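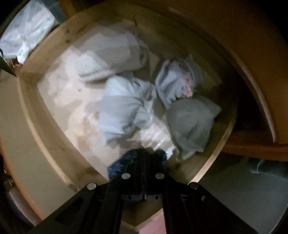

Mussa schreibt, sie habe noch nie eine Methode gesehen, die einen gewöhnlichen Dienstag überlebt. Zwei Wochen stehe alles ordentlich da, dann komme die Wäsche vom Ständer, jemand habe es eilig, und der Pullover lande wieder als Knäuel obenauf. Warum also noch eine Studie?

Die Frage kam als Antwort auf unsere erste Rundmail, und wir teilen die Zweifel. Es gibt Bücher, Kurse und Videos über das richtige Falten, und fast alle zeigen die Schublade am Tag des Aufräumens. Wie sie später aussieht, erfährt man selten. Wir suchen deshalb Haushalte, die uns neun Wochen lang in eine einzige Schublade schauen lassen.

Teilnehmende gesucht: Stricksachen und weiche Textilien in der Schublade

Stallaleo ist ein kleines Büro für Wohn- und Alltagsforschung. Das Projekt heißt Plirkik und befasst sich mit dem, was sich schlecht stapeln lässt: Strickpullover, Fleece, Babydecken, Schals, Einzelteile ohne festen Platz. Hemden und Bettwäsche interessieren uns diesmal nicht, dazu gibt es genug Ratgeber.

Wen wir suchen

Wir nehmen 17 Haushalte auf. Sie brauchen eine Schublade, die mindestens mehrmals pro Woche benutzt wird und überwiegend Gestricktes oder Flauschiges enthält. Ob Kommode, Bettkasten oder Wickeltisch, ist uns gleich. Unbehandeltes Holz ist willkommen, weil wir auch wissen möchten, ob Maschen daran hängen bleiben. Behauptet wird das oft, überzeugende Belege haben wir bisher nicht gefunden.

Bitte räumen Sie vorher nicht auf. Wer erst einmal Ordnung schaffen will, bevor er sich meldet, ist für uns leider weniger geeignet. Auch wer beruflich Ordnungsberatung anbietet oder entsprechende Produkte verkauft, kann nicht teilnehmen.

Was Sie tun

In den ersten drei Wochen ändern Sie nichts. Sie führen ein kurzes Protokoll: was herausgenommen wurde, was zurückkam und in welchem Zustand (gefaltet, gerollt, hineingelegt, hineingestopft). Danach probieren Sie eine von drei Arten des Einräumens aus, die wir Ihnen zulosen: flach liegend, gerollt oder aufrecht in Fächern. Die Fächer stellt der Hersteller Noneo. Er zahlt nichts dafür, bekommt die Ergebnisse nicht vorab und darf mit der Studie nicht werben - das steht so im Vertrag.

Wenn Sie zwischendurch in alte Gewohnheiten zurückfallen, schreiben Sie das bitte auf. Geschönte Protokolle nützen uns nichts, und wir erkennen sie meistens. Der Eintrag dauert an normalen Tagen rund 3 Minuten. An Waschtagen wohl länger.

Was Sie bekommen

Die Aufwandsentschädigung beträgt 100 Euro, ausgezahlt nach dem letzten Protokoll. Bei vorzeitigem Abbruch zahlen wir anteilig. Die Fächer dürfen Sie behalten, falls Sie das dann noch möchten.

Eine ordentliche Schublade versprechen wir nicht. Es kann gut sein, dass am Ende keine der Methoden besser abschneidet als das Hineinlegen, und auch das würden wir veröffentlichen. Der Bericht soll im Juni erscheinen, alle Teilnehmenden erhalten ihn kostenlos.

Bewerbung

Schicken Sie uns ein paar formlose Zeilen: Wer benutzt die Schublade, was liegt darin, was ärgert Sie daran? Wenn Sie nichts ärgert, schreiben Sie das auch, solche Haushalte fehlen in Untersuchungen dieser Art fast immer. Fotos sind in diesem Schritt nicht nötig. Rückfragen und Bewerbungen bitte über das Kontaktformular von Stallaleo, Stichwort Plirkik. Absagen verschicken wir ebenfalls, es kann nur etwas dauern.

Stand der Ausschreibung: 11. Dezember 2023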